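# Chapter 8: Farmed Animals, Welfare Law and the Public Voice

## Learning aims

After working through this chapter, you should be able to:

- explain the difference between a welfare position and a rights position;
- describe how standards for farmed animals are set and enforced;
- compare the methods used by campaigning bodies to influence producers, retailers and lawmakers;
- assess the evidence offered by each side in a dispute over housing or transport.

## 8.1 A dispute at Skivby

In March, the district council at Skivby received an application to extend a laying-hen unit on the eastern edge of the town. The existing buildings had stood there for 17 years and had drawn little comment. The application proposed two further sheds, a new access road and a change in the way the birds were housed. Under the plan, the hens would be kept in large indoor groups on several levels, with perches, nest boxes and litter, but without access to open ground.

The council was required to consider traffic, smell, drainage and the effect of the buildings on the landscape. It was not required to consider whether the hens would live well. This came as a surprise to many of those who wrote in. Over 200 letters were received, and most of them dealt mainly with the treatment of the birds. The planning officer's report noted these letters, recorded their general content and advised councillors that the matter was covered by other legislation.

The applicant, a family firm trading as Lozano, argued that the new system was a clear improvement on the one it replaced. Its written statement drew attention to the extra space allowed for each bird and to the cost of the change, which the firm was to meet from its own funds. The objectors did not dispute that the new sheds would be better than the old. Their case was that a better shed was still a shed, and that the council should not approve a building whose purpose they considered wrong.

The Skivby dispute is a useful starting point because the two sides agreed on most of the facts. They differed on what the facts meant, and on which public body ought to hear the argument. Both kinds of disagreement will appear many times in this chapter.

## 8.2 Welfare and rights

Two broad positions are found in public debate on farmed animals. The first, usually called the **welfare position**, accepts that people may keep and use animals for food, provided that suffering is kept as low as can reasonably be achieved. Those who hold this view tend to ask practical questions. How much room does the animal have? Can it behave in ways that are natural to it? Is it treated promptly when it is ill or injured?

The second, the **rights position**, holds that animals have interests which people are not entitled to set aside for their own benefit. On this view, the conditions in which an animal is kept are important, but they do not settle the question. A cow that has been kept well and killed quickly has still been used as a means to another's end.

The two positions should not be treated as fixed camps. Many people hold parts of both, and organisations often do the same. A body that hopes to see an end to livestock farming may nevertheless press for larger pens in the meantime. Emrys Rowlands, whose essay on rural protest is set as further reading, calls this "working on two clocks" - one for what can be changed soon, and another for what the campaigner hopes to see in the end. He also records the strain that this can cause within a group, as members who joined for the longer aim find themselves spending their evenings on the wording of a bedding rule.
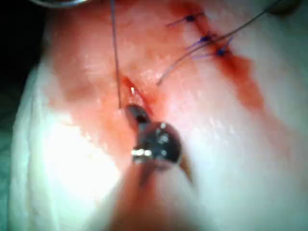
A third position is sometimes described, in which the main concern is neither the animal's suffering nor its rights but the character of the person or society responsible for it. Writers in this tradition ask what sort of people we become through our habits of use. The position is less common in campaign material, although it is often present in sermons, letters to newspapers and the speeches of older councillors. It is discussed more fully in Chapter 9.

## 8.3 Who sets the standard?

Standards for the keeping of farmed animals come from several sources. The law lays down a minimum. Beneath the law there are usually codes of practice, which explain how a duty may be met in the case of a given species. Failure to follow a code may not be an offence in itself, but it can be used in court as evidence that the wider duty has been broken.

Private standards sit alongside these. A retailer may require its suppliers to meet conditions stricter than the law demands, and may send its own inspectors to check that they do so. Assurance schemes, which charge a fee and allow members to display a mark on their packaging, work in much the same way. In some sectors the private standard has more effect on daily practice than the public one, for the simple reason that a farm which loses its contract loses its income at once.

Critics of private standards raise two main objections. The first concerns openness: the conditions may be published, but inspection reports often are not. The second concerns independence, as a scheme that depends on its members' fees may be slow to remove them. Supporters reply that public inspection is thinly spread and that a private visit is better than none.

The port town of Zarkport offers a case in which public and private rules met with some difficulty. Live sheep were shipped from the town under permits issued by the harbour authority, while the haulier, Vulto, was bound by the terms of an assurance scheme that set a shorter journey limit than the law. When a storm closed the harbour, the lorries could lawfully wait on the quay, but could not do so within the terms of the scheme. Abilio Sarmiento, then the harbour's livestock officer, arranged for the animals to be unloaded at a nearby farm - a step that neither set of rules had clearly provided for. His written account of that night is reproduced in the source section at the end of the chapter and should be read before attempting the exercises.

## 8.4 Methods of campaigning

Campaigns on behalf of farmed animals make use of a wide range of methods. Some are directed at the general public, such as leaflets, stalls and films. Others are directed at firms, and include letters to directors, the purchase of shares in order to speak at annual meetings, and appeals to customers to shop elsewhere. Others again are aimed at lawmakers, through petitions, draft bills and evidence given to inquiries.

The choice of method depends on the resources of the group and on the point at which a decision is to be made. At Skivby, the objectors directed their efforts at a planning meeting because it was the only public hearing at which the proposal would be discussed. The next section considers how such hearings are conducted, who has the right to speak, and what weight a planning authority may lawfully give to what it hears.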